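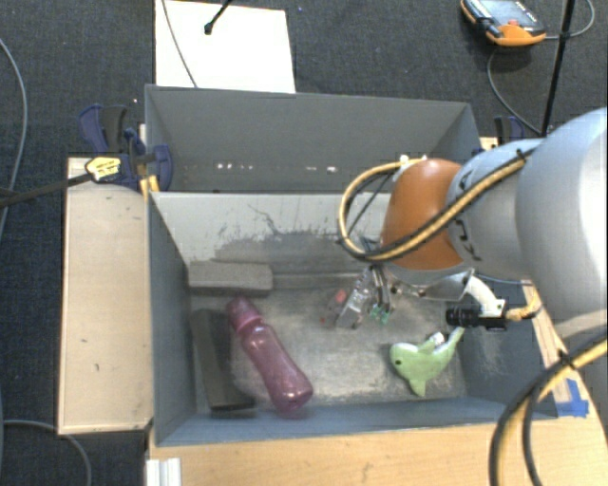
The Long Life of a Small-Town Hardware Store

January 3, 2021

Walk into Hakmont Hardware on a cold morning and the first thing you get is the smell: cut lumber, machine oil, birdseed and a little coffee from the pot by the register. I've been coming through that door for 18 years, and I still slow down for a second on the mat to take it in.

The store opened in 1845, when it sold nails by the pound and rope by the arm's length. You can still buy both that way! The nail counter runs along the back wall, and the scale on top of it has been fixed so many times that the dial is the only old part left. Ask for a handful of finishing nails and you'll pay for a handful, with no plastic box and no leftover hundred to lose in the garage.

What I love most is the talking. People bring in a broken thing wrapped in a towel, set it on the counter and start explaining, and before long two other customers have joined in. Last November I carried in the guts of a leaky bathtub faucet, sure I needed a whole new one. I left with a rubber washer, directions drawn on a paper bag, and a strong opinion about plumber's tape from a man buying mousetraps. The faucet hasn't dripped since.

Stores like this one have had a hard run. Tovine, the next town over, lost both of its hardware stores within five years, and folks there now drive the river road to Hakmont for a hinge. Warkano's is hanging on by renting out floor sanders and sharpening mower blades (bring yours in before spring, the line gets long).

Sharpening is a big part of the trade here, too. So are keys, window screens, lamp rewiring and glass cut to size while you wait. None of it brings in much money by itself, but it brings people in, and people who come for a key tend to remember they're out of furnace filters.

Upstairs is the part most visitors miss. The steps are behind the paint shelves, steep and worn in the middle, and at the top you'll find canning jars, stovepipe, sleds and a whole wall of cabinet pulls, each one wired to the front of its own little drawer. I went up for a single brass knob and lost most of an afternoon.

The store closes at noon on Saturdays. Get there early if you need glass.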